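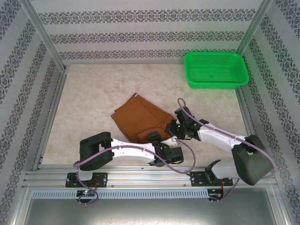 # Anemance opens clothing folding and sorting room

1/15/20 - Anemance has opened a folding and sorting room for donated clothing at its Yusuf Street building. The room will prepare garments for the organization's spring distribution and will remain in use after the distribution ends.

Donated clothing was previously sorted in the main hall, which is also used for meetings and evening classes. Tables had to be set up and taken down for each session, and unfinished work was stored in bags until the next one. Under the new arrangement, garments may be left in their baskets between sessions.

The room is intended for everyday clothing in adult and children's sizes. Shorts, pants, shirts and sweaters will be accepted from the opening date. Coats, shoes and bedding will continue to be received at the side entrance and should not be brought to the folding room.

Each garment is checked for stains, tears and missing buttons before it is folded. Pants and shorts are laid flat, folded lengthwise with the legs together, and then folded again toward the waistband. Items with a sewn-in label are to be folded so that the size can be read without opening the garment. Where the label sits in a side seam, a paper size tag will be added. Pieces that have shifted or bunched are to be opened and folded again before they are placed in a basket.

Folded clothing will be kept in open plastic baskets with perforated sides. Anemance chose this type over closed boxes after a trial in October, during which staff reported that the contents were easier to check and that the baskets could be rinsed and dried between loads. An order for 200 baskets has been placed with Wastar, and the first delivery has been received. Green has been assigned to adult pants and shorts. Colors for the remaining categories will be posted at the entrance to the room once the full order is in place.

Baskets should be filled no higher than the rim. Full baskets are to be moved to the shelves along the corridor, and empty ones returned to the folding area before the close of each session.

Funding for the shelving and baskets was provided through the Sustex household goods program, which supports the reuse of clothing and textiles. The grant covers two years of supplies. It does not cover transportation, and donors are asked to make their own arrangements for larger deliveries.

Anemance expects to prepare almost 250 bundles for the spring distribution. Each bundle will contain five garments in a single size - two pairs of pants or shorts, two shirts and one sweater. Requests for particular colors cannot be accommodated. Requests for a different size may be made at the front desk on the day of collection.

Donations must be washed and fully dry on arrival. Clothing that is damp, or that has been packed with household items, will be returned to the donor. Smaller donations may be left at the front desk during regular building hours. Written information on accepted items is available at the desk.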